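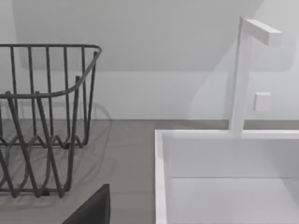 The Isolard Institute opened its Wultent laboratory to the public on 7/14/21 for an afternoon of demonstrations on household robotics. The program centered on Ametepe, the institute's simulated kitchen, in which robot control software is tried out before it is used on a physical machine. Visitors followed the work on a large display in the main hall while staff members explained each stage. The first session dealt with the sink area of the kitchen, where a dark wire dish rack stands on the counter to the left of a white sink and a tall, square-edged faucet. Attendance was recorded at 84, the highest figure for a public event at the Wultent site.

The open day was the first to be held at the laboratory since it moved into its present building on the Furkska campus. Invitations had been sent to local schools, residents of the surrounding neighborhoods, and employers in food service and home care. Registration was free of charge, and visitors were received in two groups so that everyone could have a clear view of the display and time to put questions to the staff.

Opening remarks were given by Aslı Kocabaş, director of the Wultent laboratory. Ms. Kocabaş thanked the Furkska campus administration for its help in preparing the hall and described the purpose of the afternoon in brief terms.

"Many people have seen finished robots in films or at trade shows," she said. "We wished to present the ordinary working day of a research group. Most of that day is spent on small tasks, and a good many of those tasks are repeated until we understand why they succeed or fail."

Following the remarks, members of the research staff gave an introduction to the simulated kitchen. Ametepe was started at Isolard as a teaching tool for graduate students and has since been adopted by the laboratory's manipulation group for its regular work. The software allows the staff to place a robot in a kitchen, give it a task, and record each attempt. A session can be stopped at any point and started again from the same position, and visitors were shown this procedure during the sink session.

The choice of a dish rack for the opening session drew several questions. Staff members explained that thin wire parts are demanding for a robot. The gaps between the wires may be read as open space in one view and as a solid surface in another, and a gripper that approaches at a poor angle can catch on a rod. The group therefore spends a considerable part of its time on the approach alone, before any dish is added to the task. One teacher in the audience asked whether a simpler rack might be used instead. The reply was that people own racks of this kind, and a household machine would be expected to manage them.

Visitors were also told about the view on the display. The laboratory uses a view placed close to the gripper for much of its work, and part of the robot's own hand can therefore be seen at the edge of the picture. Staff members noted that the control software works from much the same view, and that it must learn to tell its own gripper apart from the objects around it.

After a short recess, the program continued with the second session, on kitchen appliances.
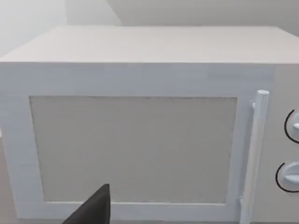 The microwave oven in the Ametepe simulated kitchen, with the door handle and two control knobs at right and the robot's gripper in front of the door.

The appliance session was led by the manipulation group and dealt with doors, handles, and controls. Staff members described the steps involved in opening a microwave door with an upright handle. The robot must find the handle, place its fingers on either side of it, close them firmly enough to hold, and then move its arm along a curve that follows the swing of the door. If the arm moves in a straight line, the fingers will slide on the handle or the door will stop moving. Visitors were invited to trace the curve in the air with their own hands, an exercise that was received with good humor by the younger members of the audience.

Control knobs were discussed separately. A knob calls for a firm hold over a small area, followed by a turn of the wrist around the center of the knob. Staff members said that turning a knob remains one of the less reliable tasks in the group's records, and that work on it will continue through the coming season. The institute plans to publish the results of that work on its website when the present series of tests has been completed.

A question period followed each session. Several residents asked when a robot might be able to carry out kitchen work in a private home. Ms. Kocabaş declined to give a date. She stated that the laboratory's present aim is to produce dependable methods for single tasks, and that a machine intended for use around children or older adults would have to meet safety requirements well beyond the scope of a research project.

A representative of a home care employer asked whether the institute had consulted people who might use such machines. Ms. Kocabaş replied that interviews with older residents of Wultent were carried out last year, and that the handling of appliance doors had been placed on the group's work plan as a result. Many of those interviewed reported trouble with handles and dials, she said, particularly in the morning hours.

Students from the schools in attendance were interested chiefly in how the kitchen had been made. Staff members explained that each object is built as a separate model with its own size, weight, and moving parts. A door is given a hinge and a knob is given an axis, and the stiffness of each can be changed between attempts. Several students asked whether they could build objects of their own. The institute has agreed to provide teaching materials on this subject to the participating schools at the start of the fall term.

The afternoon closed with an informal reception in the entrance hall. Printed summaries of the laboratory's research were made available to visitors, and members of the staff remained on hand to answer further questions. Visitors were asked to complete a short comment form, and the forms will be reviewed before the next public event is planned.

A further visit for school groups will be held at the Wultent laboratory in August. The visit will follow the same general program, with additional time set aside for students to operate the simulated kitchen under staff supervision. Places are limited, and schools wishing to take part are asked to contact the laboratory's visitor office in writing. Requests should state the number of students expected, their grade level, and any access needs. Confirmation will be sent to the school by the visitor office.

Posted in: Institute News | Open Days and Visits | Robotics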